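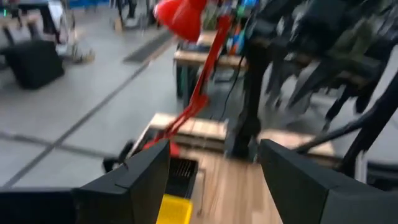

Wrist view with the gripper in motion, Tandulen two-arm cell.

Tandulen Cell: Frequently Asked Questions

What does the kit include?
Two arms with grippers, mounting plates, the rail frame and the Fulutura control software. The table is sold separately.

How long does installation take?
Allow three days. One day covers mounting and cabling – the other two are for calibration and operator training.
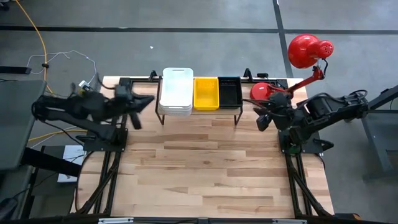

Calibration must be repeated whenever an arm is removed from its plate. The routine runs for 18 minutes and needs a clear work area.

Can we use our own containers?
Yes, up to 5 container types per job file. 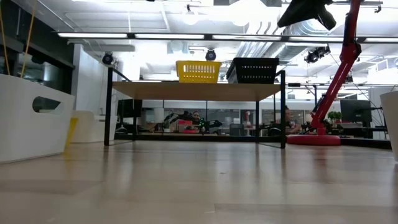 Container profiles are stored by outline and rim height. Two baskets that share a footprint can be told apart by color, provided both colors are registered. A yellow basket and a black one side by side, both with slotted sides, should be entered as separate profiles. Glossy bins may need a second scan.

Who handles support?
Wilfredo Ocampo at Clarel handles hardware. Software tickets go to Rangi Tautahi. Replacement finger sets ship within 20 business days.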